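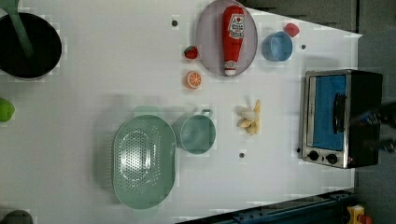 Lasard tabletop set, README
Version of Feb 8, 2020

Lasard is a small collection of recordings made with a home-built arm in the shared workshop at Greltham. The arm works over a white table laid with toy kitchen things and play food. The camera looks straight down. There are 226 recordings, each stored in its own folder.

What is in a folder

video.mp4 — the overhead view, 30 frames per second
joints.csv — joint angles and gripper opening, one row per frame
notes.txt — the task in a single sentence, plus anything odd that happened

Tasks

Most recordings are one of these: put a piece of food on the plate, move food into the colander or the saucepan, open or close the toaster oven door, lift the ketchup bottle. The layout is changed by hand between runs, so don't rely on the banana or the cup being in the same place twice. Food also gets put down off the table, and those pieces still count as out of play.

Hardware

The arm is the Jultemness design with a longer forearm. The controller board is a Lawal, second revision. Older boards drop frames at full rate and were not used here. The dark holes in the tabletop are part of the table and don't need masking.

Known problems

The 48 recordings from November were made before the wrist was re-shimmed. The gripper reads slightly more open than it was — subtract the offset in calib_old.txt before using them.

The gripper often blurs when it moves quickly near the toaster oven. The pot is cropped on the left in some layouts, and tasks that use it are best left out of any scoring.

Timestamps in joints.csv are in milliseconds and start at 500, a leftover from the logger's warm-up.

Use

Free to copy and change. Please keep this file with the recordings. Corrections to notes.txt are welcome, one folder per patch, and the scripts in tools/ will check the format before you send anything.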